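作業台とマット 写真ギャラリー

Drerkedholm 工房記録/作業面の部

作業台の天面に敷くマットについて、選定、裁断、敷設、清掃までの記録をまとめた。写真は末尾に近い「天面」の項に置き、前後の項は仕様と手順の覚え書きとする。用語は工房内の呼び方に合わせてある。「天面」は作業者が手を置く面、「下地」は台の板そのもの、「マット」はその間を埋めるものではなく天面を構成する敷物を指す。

対象と範囲

対象は第7作業台。組立と検品に使う台で、塗装と切削には使わない。溶剤、切削油、加熱工具を扱う台は別の仕様になるため、この記録の数値をそのまま当てはめないこと。照明は天井灯と手元灯の併用。手元灯を消した状態でも部品の輪郭が追えることを条件とした。

色

天面の色は濃い灰色に統一した。以前は白い天面を使っていたが、手元灯の反射が強く、透明部品と白色樹脂の輪郭が失われやすかった。黒も試した。黒は反射が少ない反面、黒色ねじと黒色ゴム部品が見えにくい。濃灰は両者の中間にあり、明るい部品にも暗い部品にも一定の差がつく。
色の呼称は納入元により異なる。Pander の見本帳では「チャコール」、Jikus の見本帳では「グラファイト」とあるが、並べるとチャコールのほうがわずかに青い。工房の標準はチャコールとする。

表面

光沢は不可。つや消しのみ採用する。表面に細かな目があるものを優先した。目が粗いと小ねじが引っかかり、平滑すぎると円筒部品が転がる。試験では軸径の小さいピンを天面に置き、台の縁を軽く叩いて動きを見た。標準品はその場に留まった。比較品のうち一つは縁まで転がったため除外した。

厚み

検討した厚みは7mm、10mm、15mmの三種。7mmは下地の継ぎ目が指先に伝わる。15mmは沈み込みが大きく、背の高い治具が傾く。10mmを標準とした。治具を固定して使う場合は、治具の底板をマットの上に直接載せず、下地に届く脚を使う。

裁断

納入時の巻き癖を取るため、平らな床で一晩置く。裁断は裏面から行う。定規は金属製、刃は新品。一度で切り通そうとせず、浅く二回、三回目で抜く。寸法は台より片側1mm小さく取る。大きく切ると縁がめくれ、袖口に当たって起きてくる。角は落とさない。角を丸めた台では台に合わせて型紙を起こす。

敷設

1. 下地を乾拭きし、古い接着剤をへらで除く。
2. 下地の継ぎ目に段差がないか、直定規を当てて確認する。
3. マットを仮置きし、四辺の余白を揃える。
4. 奥側の辺のみ仮止めし、手前へ向かって空気を押し出す。
5. 手前側を止める。中央は接着しない。
6. 室温で15時間置く。この間、重量物を載せない。

中央を接着しないのは交換時の作業を減らすため。縁のみの固定でも通常の組立作業でずれは生じていない。

以下、写真の項。

天面

敷設後の天面。濃灰、つや消し、わずかに青みを帯びる。表面には細かな目があり、左奥と右側で明度に差が出ている。手前は先細りの二本の指で、向き合う面はざらついた黒、なめらかな面には長い溝がある。

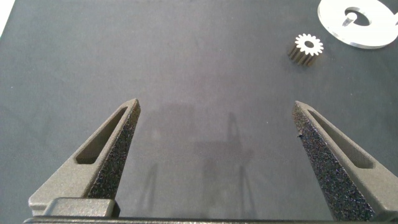

色むらの見方

均一な色のマットでも、場所により明るさは違って見える。手元灯の位置を変えて明暗の位置も動くなら照明によるもの、動かなければ材料側のむら、または汚れと判断する。受入時はまず天井灯のみで全体を見て、次に手元灯を左右から当てる。斜めから見るほうが目の乱れを見つけやすい。

清掃

日常清掃は乾いた刷毛で奥から手前へ。細かな目に入った粉は、押しつけずに掃き出す。粘着ローラーは使用しない。表面の目が毛羽立つ。
汚れが残る場合は、固く絞った布で一方向に拭く。中性洗剤を使ったときは水拭きを二回行い、乾燥後に色の差を確認する。アルコールは部分的に白化することがあるため、目立たない隅で試してから使う。
磁石付きの受け皿を天面で滑らせない。底に付いた鉄粉が筋状の傷になる。

交換の目安

交換周期は固定していない。次のいずれかに当たれば交換する。

縁の浮きが再接着後も戻る。
へこみが一晩で回復しない。
目がつぶれて光沢が出た範囲が、手のひらより広い。
切り傷が下地まで達している。

第7作業台では前回の敷設から31週で交換した。原因は手前縁のへこみで、中央部の状態は良好だった。外したマットは中央部を切り出し、引き出しの底敷きに転用した。

保管

予備のマットは巻いて立てておく。寝かせて重ねると下の巻に平らな跡がつく。窓際は避ける。片側だけ退色すると、敷いたときに受入時の色むらと区別できない。
札には納入元、色名、厚み、納入月を書く。現在の予備は Pander 製チャコール、10mm、3月納入分。型紙は同じ棚の上段、Doãn の封筒に入れてある。

更新履歴

3月 第7作業台の敷設手順を改訂。仮止めの位置を手前から奥側に変更。
3月 清掃の項に中性洗剤使用時の水拭き回数を追記。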